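Jestmont Basins: a data card for bathroom sink cleaning

Version 2
Maintained by Tharindu Ranasinghe
Last updated in July

Summary

Jestmont Basins is a collection of short recordings of bathroom sinks being cleaned. It covers the sink, the top it is set into, the faucet, and whatever has been left in the bowl: coffee, soap film, toothpaste, makeup, hair dye, soil from houseplants. The collection holds 179 recordings from 27 bathrooms. Each recording comes with a still, a text file of notes, and a label for the type of mess.

The material was put together for work on recognizing dirt on light-colored surfaces and on deciding when a surface needs another pass. It replaces version 1, which covered kitchen sinks as well. The kitchen material now lives in a separate set called Traltska and is documented there.

What is in the folders

The top level has one folder per bathroom, named with a short code. Inside each one you will find:

recordings/ has the video files, one per cleaning.
stills/ has one picture per recording.
notes/ has plain text notes, one file per recording, with the same base name as the video.
room.txt gives the type of sink, the type of faucet, the material of the top, and the lighting.

Base names are the room code followed by a running number. Numbers are not reused, so gaps in the sequence are normal and do not mean that your download is incomplete.

Sinks and surfaces

Most of the sinks are white. Ceramic vanity tops with a molded basin are the most common kind, followed by pedestal sinks and drop-in bowls set in laminate. A small number are cultured marble with a beige pattern, and these are the hardest to label because a light stain can look like part of the pattern. Check the still before you trust a "clean" label on any of them.

Glossy basins reflect ceiling lights and windows. The reflections show up as bright bands along the curved walls and sometimes cover the edge of a stain. We did not remove or retouch them.
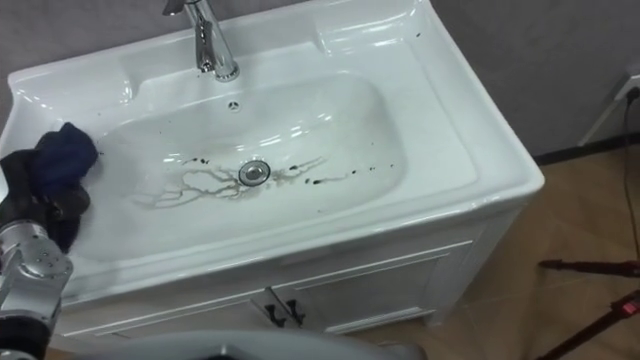 Brownish-black stains around the drain of a white ceramic basin, with a dark blue cloth at the left rim. Label: streak, spatter.

Stains are labeled by shape as well as by type, and one basin can have more than one shape label. Thin branching lines get "streak." Separate drops and specks get "spatter," including the ones a long way from the main stain. An even layer with no clear edge gets "film," and anything raised off the surface gets "residue." Ring marks around a drain or under a cup get "ring."

If a stain has both a pale part and a dark part, both belong to the same region unless there is clean porcelain between them. Version 1 split them, and it caused a lot of disagreement over thin marks that fade toward one end.

Type of mess

The type label comes from the notes file and was never guessed from the picture. Where the notes do not say what the mess was, the label is "unknown." Please leave these as they are if you send corrections. A brown mark in a bathroom sink can be a dozen different things, and we would like to keep the unknowns honest.

Cloths and cleaners

Cloths are cotton or microfiber, in several colors. Dark cloths stand out well against white basins but hide what they have picked up, so do not use the color of the cloth to judge how much has come off. White cloths have the opposite problem and can get lost against the porcelain, mostly in rooms with strong overhead light.

Cleaners are listed by kind only: water, dish soap, baking soda paste, or a mild bathroom spray. No bleach and no scouring powder were used. Abrasive pads were left out too, except on one old enamel sink in room OJ where the owner asked for one.

Room codes starting with OJ come from the Ojeda building, where all the bathrooms have the same vanity model. If you are splitting the data into training and test parts, keep all the OJ rooms on the same side of the split. Otherwise your test results will look better than they should.

How the notes are written

Notes are short. A typical file has the kind of mess, the cleaner, the number of passes over the basin, and a line on anything left at the end. One pass means the cloth has covered the whole marked area once. Rinsing does not count as a pass.

The final state is given on a scale from 0 to 5, where 0 is no visible change and 5 is no visible mark left anywhere on the sink. The overflow hole and the rim of the drain stopper are included in the rating. They are easy to miss, and a basin that is otherwise spotless will often get a 4 on account of them.

Known problems

Water drops and clear gel are not labeled. They can be seen in many of the stills, but we could not mark them consistently.

Specks smaller than a few pixels are labeled in some rooms and skipped in others. The rooms with full speck labels have "specks: yes" in room.txt.

Hairline cracks in old glaze were marked as "streak" in part of version 1. Most of these have been fixed. If you find one that has not, send the base name.

The lighting field in room.txt describes the room in general. Individual recordings may have been made with the vanity light off.

Label format

Labels are stored as Flerkeo region files, one per still. The converter in tools/ writes them out as plain masks. It does not keep the notes, so hold on to the original files if you need both.

Corrections

Send corrections to Tharindu Ranasinghe with the base name, the current label, and the label you think it should have. Please send one room at a time. Accepted changes go into the change log at the bottom of the main folder and are included in the next version.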